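The Case Against the Hotel Bed at Home

By Haruna Tsuchiya
25/07/2022

A friend of mine recently spent the better part of a month's rent on a mattress. She had read that the one she owned was ruining her back, her mood and possibly her marriage. The new one came with a 200-night trial, a pillow she hadn't asked for and a booklet on how to sleep. She now sleeps, she tells me, "pretty much the same."

I bring this up because I have been hearing a lot lately about the bed as a project. We are told to invest in it. We are told it is the most important piece of furniture we will ever buy, usually by people who sell them. There are layers to consider, and each layer has its own rules and its own price. Somewhere along the line a thing to lie down on became a system.

I am not convinced, and I would like to say why.

The favorite argument of the bedding trade is the one from arithmetic. You spend a third of your life in bed, so you should spend accordingly. It sounds reasonable until you try it on anything else. I spend a good part of my life in shoes and on a kitchen chair, and no one has yet talked me into a $3,000 kitchen chair. Time spent on an object tells you that it should be decent. It tells you nothing about where decent stops and showing off begins.

The second argument is science, or something dressed like it. Trevent, whose ads have followed me around the internet since I made the mistake of looking up pillowcases, sells a comforter with 21 "comfort zones." I have read the page several times and can't work out what a zone does, or why a person needs 21 of them when she has two feet and tends to curl up on one side. Molteo has a sheet that "learns." I wrote to ask what it learns and got a discount code back.

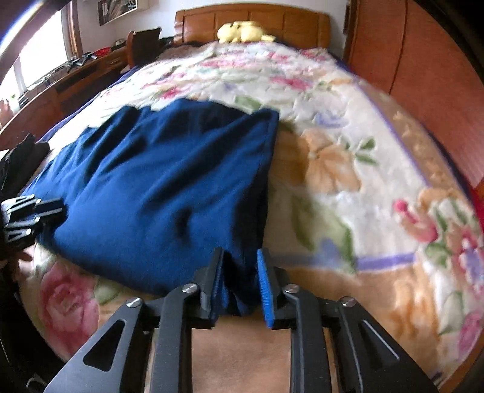

What our grandmothers slept under

Most of the beds I have slept well in would fail every one of these tests. They had a heavy blanket with flowers on it, bought because it was warm and because somebody liked flowers. They had sheets that didn't match. The pillows were either too flat or too fat, and you folded them or punched them until they weren't.

I don't want to get sentimental about this. Some of those beds were terrible. My aunt kept one with a dip in the middle so deep that two people could not share it without meeting. Springs poke, foam goes flat, and a person with a bad back has every right to spend money on fixing it. If your mattress hurts you, replace it.

But the floral blanket deserves a word in its defense, as it has become a kind of joke. Flip through any catalog from Krasniqi and you will find beds in oatmeal, stone, fog and something called "quiet." There is not a petal in sight. The message is that pattern is bad for rest, that the eye must be soothed before the body can follow. I would like to see the evidence. Last time I checked, people sleep with their eyes closed.

What plain bedding does offer is an excuse to replace it. Oatmeal shows coffee. Fog goes yellow. A big busy print hides twenty years of ordinary living and asks for nothing, and I suspect that is the real case against it, at least from the seller's side of the counter. 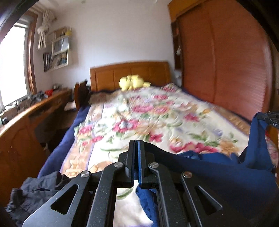 Then there is the matter of making the thing. The modern bed is supposed to be made every morning, and we are promised that this small act of order will spread outward into the rest of our day. I made mine faithfully for the whole first half of July. My inbox stayed as it was. I was late twice, once because of the bed.

There is nothing wrong with a made bed. I like getting into one. What I object to is the sermon that comes with it – the idea that a smooth cover is proof of a well-run mind. I have known very orderly people who were miserable and a few cheerful ones who slept in a heap.

The subscription services worry me more. Zimport will now send you fresh sheets every season for as long as your card holds out, and charges $112 a year before you have so much as picked a color. The pitch is that you will never have to think about sheets again. I had never thought about sheets in the first place, until they started writing to me.

My friend still has a few weeks left on her trial. She says she will probably keep the mattress, mainly because she can't face getting it back down the stairs.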